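Home | Diary | Makes | Garden | About

October, nearly bedtime
Posted by the Flerier diary

What a lovely, daft evening! I meant to sort the brick tub before tea and put the lid back on, and then I tipped the lot out and that was me gone for 2 hours (tea was toast, and late). I'd forgotten how good the big chunky ones feel in your hand, and that click when they go together – I could listen to it all night.

The plan is still Bitier, my little harbour town, which has been going on the back bedroom floor since the summer. It has 43 houses now, if you count the one with no roof, and I do! Tonight was for the park. I wanted lawns, proper bright ones, and a long wall running past them at a slant so that it doesn't look like a car park.
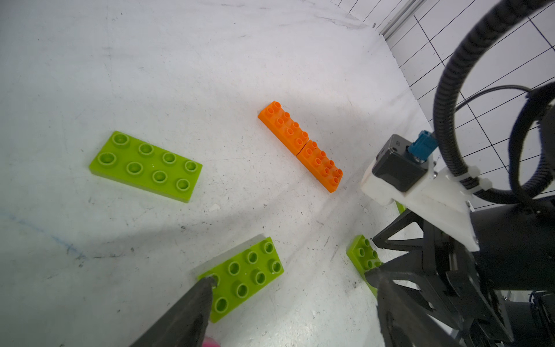 Lime-green plates and the orange wall, on the old white table.

The orange is just two bricks end to end and I love it already. It's so cheerful against the green! I tried it straight first and it looked dull, then turned it on the diagonal and the whole thing woke up. The table wants a good scrub, mind, all grey scuffs and a streak of blue pen that I've given up on.

Tomorrow I want to try a pond, and perhaps a second wall if I can find more orange. There must be some in the loft box, the one marked Turkex. Must also remember to measure the shelf. I'm so excited about this park I doubt I'll sleep!

Older entries | Write to me | © Flerier diary | Back to top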